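Parnstead reunion tour: is anyone buying this "secret set" business?

groserholm_gal
Posted Thursday, 7:42 pm

So the fan club email says the Polishchuk album turns 30 this year and the band will play "a surprise from the vault" at every show. Colour me doubtful. 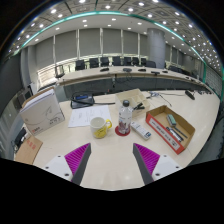
They said the same thing on the last tour and the surprise was an acoustic version of the single they've played every night since I was in high school. I'd love to be wrong. Has anybody heard anything solid?

tapedeck_tam
Posted Thursday, 7:58 pm

My cousin's mate does lights at the Brinthorpe and says they've rehearsed 28 songs. Polishchuk only has 11 tracks so you do the maths. Vault stuff for sure!!

oldmatefrets
Posted Thursday, 8:10 pm

28 songs rehearsed and how many played? Last time I paid for the good seats they were off stage before ten. I'll believe it when I see a setlist on the floor with gaffer tape on it.

Also your cousin's mate told us there'd be a live album. Where is it?

tapedeck_tam
Posted Thursday, 8:14 pm

That got delayed, he never said it was definite.

groserholm_gal
Posted Thursday, 8:21 pm

He said "locked in", Tam. I went back and looked at the thread.

B_side_believer
Posted Thursday, 8:47 pm

You lot are hard work. Polishchuk was the first record I bought with my own money and I still put side two on when I'm doing the dishes. If they walk out and play it start to finish, badly, I'll cry like a baby. I've got 2 tickets for the Brinthorpe and I don't care what the vault thing is.

oldmatefrets
Posted Thursday, 9:03 pm

Nothing wrong with that. My gripe is the price. The "anniversary package" is a lanyard, a poster and early entry to the same queue for merch. And the remaster they're flogging with it is just louder. I played it next to my old CD and the drums on the slow one are squashed flat.

B_side_believer
Posted Thursday, 9:11 pm

Disagree on the remaster, you can hear the backing vocals properly now. Try it on headphones.

oldmatefrets
Posted Thursday, 9:15 pm

I did. Still squashed.

quietverse
Posted Thursday, 9:36 pm

Long-time lurker. The deluxe version has 4 demos listed and I'm fairly sure at least one of them was on the fan club cassette years ago, just with a new title. So "unreleased" is a bit rich. Can someone who kept the cassette check the second song?

groserholm_gal
Posted Thursday, 9:40 pm

Mine's in a box at Mum's. I'll dig it out on the weekend and post the track list. If it's the same demo I'm cancelling my preorder.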